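Notes from the Stuvdale Allotment Letter, April

The great seed potato shortage

Every spring I promise to order early, and every spring I find myself outside the feed store in Custlow on a Saturday with a list in my hand and a man in front of me loading the last sack of Yukon Golds into his trunk. This year the man was Rupert Wyss. He did not look sorry. He said I was welcome to whatever he had left over, and anyone who has seen Rupert plant knows what that offer is worth.

So I came home with a bag of something called Pop, a red potato I had never heard of and which the girl at the register described as "fine, I guess." I have set them out in egg cartons on the windowsill in the back bedroom, eyes up, and they are sprouting with more enthusiasm than anything else in the house. My husband has been asked not to move them. He has moved them twice.

If you are also new to Pop, Edeltraud Prantl grew them last year over in Bavport and her advice is to plant 5 inches deep, hill them as soon as the tops are up to your ankle, and not to bother with the fancy fertilizer. She also says they make poor French fries. I would have liked to hear that before the register.

The water bill

Our share of the water bill came to $872, and I have now read it so often that I could recite it at parties. The trouble was the tap by the north gate, which dripped all winter with the patience of a saint. Lorenz Ruchti has put in a new washer, a job that took him three minutes after five months of the rest of us saying somebody ought to look at it. Please close the tap all the way when you leave. If you have to lean on it, tell Lorenz and don't get the big wrench out.

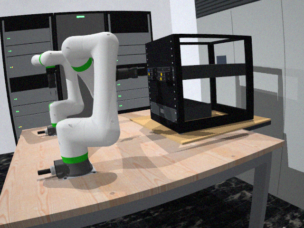

Slugs, again

Chia-jung Au has offered to give a short talk on slugs at the picnic table, weather allowing. She has tried beer traps, crushed eggshells, copper tape and going out at night with a flashlight and a bucket. Her view is that only the bucket works, and that the beer is better used on the gardener. Bring a chair. The talk will last 60 minutes if we let her take questions on snails, so I suggest we don't.

Odds and ends

Hermine Koller has rhubarb to give away and would like it gone. She will leave it on your porch if you stand still long enough. I have already made two pies and a jar of something that was meant to be jam.

The blue wheelbarrow is missing its wheel, and that makes it a barrow, or possibly just a tub. If you have the wheel, put it back by the shed and we will say no more about it.

Plot fees are due before the beans go in. Mine are paid, for once.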